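4.2 Alerting and recovery of polling hosts

The monitor described in Section 3 runs as two containers, a scheduler and a notifier, joined by a message queue. The scheduler holds the list of endpoints and issues a health check to each at a fixed interval. The notifier reads failed checks from the queue and decides whether an email should be sent. Keeping the two apart means that a slow mail relay cannot delay the next round of checks, a fault reported by Ostapchuk and Maksymiv in their earlier work on Grirkell.

A single failed check is a poor ground for an alert. On the Hebden site, most failed checks were followed by a good one at the next poll, and operators had begun to filter the messages into a folder they did not read. We therefore hold each endpoint in one of three states: up, suspect or down. An endpoint becomes suspect at its first failure and is then polled every 10 seconds. It is marked down after 5 failures in a row, and only this last change of state produces a message. Return to the up state needs two good replies, so that a service caught in a restart loop does not send a stream of notices.

The endpoints differ a good deal in kind. Some are ordinary web services with a status page that answers in plain text. Others are controllers on the workshop network, which expose a single port and give no detail beyond an open connection. For the second group the check is limited to whether the connection is accepted within the time limit, and the state names carry less meaning than they do for the first.

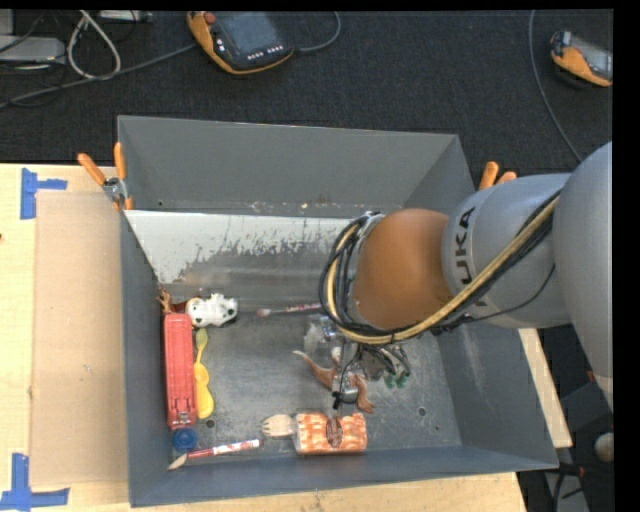 Figure 3. KUKA arm over a grey bin on a wooden table.

Configuration is read from one file at start-up and checked against a schema before any poll is issued. A faulty entry stops the scheduler with an error naming the line. We considered loading the valid entries and skipping the rest, but this would leave an endpoint unwatched with no outward sign — the very condition the monitor is meant to report. Changes to the file take effect on restart. The restart itself loses no state, as the state table is written to disk after every change.

The trial covered 205 endpoints over 18 days in December, with the Wenia build of the scheduler on one host and the notifier on another. During the trial the link between the two hosts was cut on purpose at set times. Messages held in the queue were delivered once the link came back, in their original order, and each carried the time of the failed check as well as the time of sending. Marwat and Koyama argue that stale messages should be dropped after a set age. We kept them, on the grounds that the operator can discard an old notice but cannot recover a lost one.

The monitor does not watch itself. If the scheduler stops, the notifier sees an empty queue, which looks the same as a period without faults. A heartbeat message was added to the queue for this reason, and its absence is treated as a failed check. A fault in the notifier remains undetected in the present design. Pairing two notifiers, as in Grallwood, would close this gap at the cost of duplicate mail, and is left for later work.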